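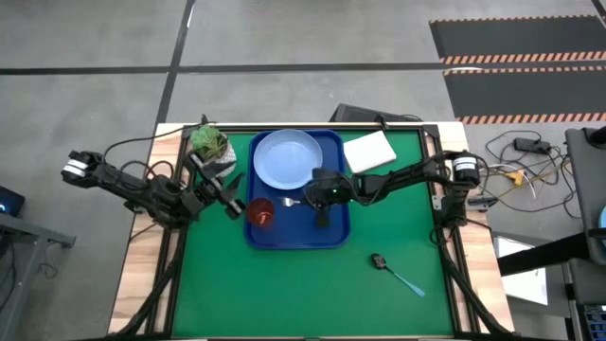
A list member wrote:

> I have a 31-gallon rain barrel under the back downspout and it
> goes green by July every year. I scrub it out, and two weeks
> later it is green again. The lid is the pale translucent kind.
> Does the powder from Ziltex do anything, or am I wasting money?
> I only use the water on tomatoes and a few pots on the porch.

The lid is your problem. Algae needs light, and a translucent lid lets in plenty. I had the same thing with a Majali barrel and painted the lid and the top third of the sides with dark exterior paint, 2 coats. The water has stayed clear for three summers. Scuff the plastic with sandpaper first or the paint peels off in sheets.

I did try the Ziltex powder before that. It cleared the water for a few days and then the green came back. I still have most of the tub if anyone near me wants it.

Check the screen on the inlet too. Mine had a tear along the rim and maple seeds were getting in and rotting at the bottom. I replaced it with window screen and a hose clamp. Rolico sells a ready-made one, part 866, but it was too small for my opening. Part 918 is the larger size and I have not tried it.

On tomatoes, a little algae in the water won't hurt the plants. It will clog a drip line, though, so if you run one, put a filter between the spigot and the line. With a watering can you can ignore it.

One more thing, for whoever asked last month about the Geretti diverter. It fits a 2 by 3 downspout but not a 3 by 4. The box says both. I had to take mine back and ended up cutting the downspout and using a plain elbow, and that has worked fine through two winters. I take the elbow off before the first freeze and put the old section back on with two screws.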